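Recording cable-sorting demonstrations on the two-arm cell

Written by Liesl Eberhard for the Gulutberg bench. Last revised Nov 24, 2021.

These steps cover recording by remote control. Recording by hand guiding uses the same file format but a different start-up, and Alois Lüthi keeps the notes for it. You need the Oltovico controller running, both arms homed, and at least 2000 MB free on the recording disk.

1. Start the logger

Open Fotari and load the profile named Arthur. Set the task label before you arm the logger; a label changed later is not written to files already open. Check that both wrist streams and the fixed stream show a live clock. If one clock lags, restart that stream only.

2. Check the wrist views

Close both grippers, open them, and confirm that the correct stream responds. Left and right are easily swapped after a reboot.

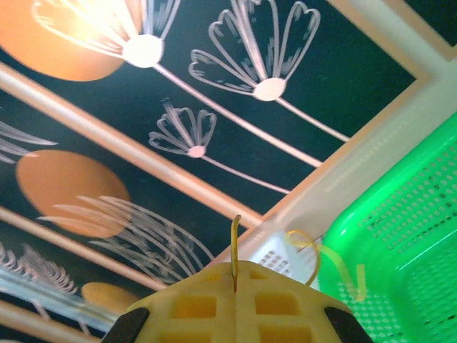 Wrist pitch decides how much of the useful area the policy gets to see. Operators tend to tilt the wrist up while resting their hands, and the recording then fills with background. With the wrist in this attitude, the patterned panel takes up most of the view and the green basket is pushed to the right side. A few such frames do no harm. If they run past 2 seconds, pitch the wrist down until the floor is back in view, then continue.

3. Record the episode

Press the left pedal to begin. Move one arm at a time unless the task sheet calls for a handover. Approach each cable from above, close the fingers fully, and lift straight up before moving sideways. Pause briefly over the basket — the pause gives the segmenter a clean boundary — then open. 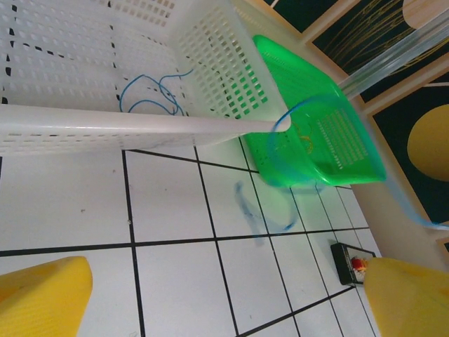 Release height matters more than release position. Dropping from too high lets a cable spring over the rim, and the policy will copy the height. Aim to have the cable lying wholly inside, as with the thin blue one looped in the white basket. Clear tubing is harder to judge on the wrist stream, as it takes on the color of whatever is behind it. Use the fixed stream when you line up on tubing.

Press the right pedal to end. Episodes over 1000 steps are rejected by the converter. The last accepted set averaged 677.

4. Reset between episodes

Back both arms off along the path they came in on. Place the next cables near the center of the floor, within reach of either gripper, and vary their direction from one episode to the next.

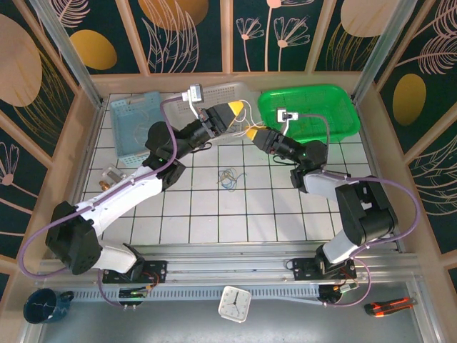

Fixed view: grippers facing each other, thin wires on the floor near the center.

5. Review and save

Play the episode back at double speed. Discard it if a gripper closed on nothing or if the arms touched. A missed first grasp followed by a clean second one can stay, provided you tag it "retry" in the notes field. Write the file, wait for the checksum line, and only then arm the logger again.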